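Vellport Supper Club – notes from the October meeting

Hello all, I took the notes again, so any spelling mistakes are mine and you can shout at me next time. We started at 7.30 with eleven of us round the table and two more turned up during the tea. Apologies had come in from the Prela Street lot, who were all down with the same cold.

1. Last month's notes
Agreed as they stood, apart from the price of the hall, which I had down wrong. It is 40 pounds for the evening and that includes the kitchen but not the big oven. I've changed it in the folder.

2. The winter supper
We went round and round on this one! In the end we settled on a long table down the middle of the hall, with everything put out to share, and no speeches. Tickets will be capped at 26 because last year was such a squash that people were eating on the stairs. Someone asked about doing two sittings and there was a bit of a groan, so I think we can call that a no.

Skostska Bakery will do the bread again and want the order by the end of the month. I said I'd ring them. We still need a pudding that can be made the day before – the trifle has its fans (me) but a few people would like something hot, and I've promised to bring a plum crumble to the next meeting so we can argue with our mouths full.

3. Plates and serving things
This took longer than the food did. The old china is down to odds and ends, and hiring costs more than any of us fancied paying. Most people liked the idea of stainless steel, round with a raised rim, as it stacks well and you can drop it. One voice against, on the grounds of noise. We'll buy a small batch for the sharing dishes and borrow the rest from our own cupboards, so please put a dot of nail varnish underneath anything you want back.
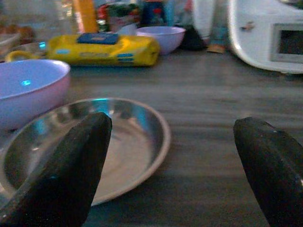

4. Money
We have 600 pounds in the account, which is better than I feared. The tickets should pay for the hall and the bread, and we agreed to keep them at 5 pounds for under-sixteens. The adult price is put off until we know what the veg will cost.

5. Anything else
Đặng's on the corner have offered us their spare rice cooker for the night, and we said yes please before the sentence was finished. The tea urn still leaks. I'm taking it home to have a look at the tap, but don't hold your breath.

Finished at 9.10. Next meeting same place, first week of November, and please bring your own mug.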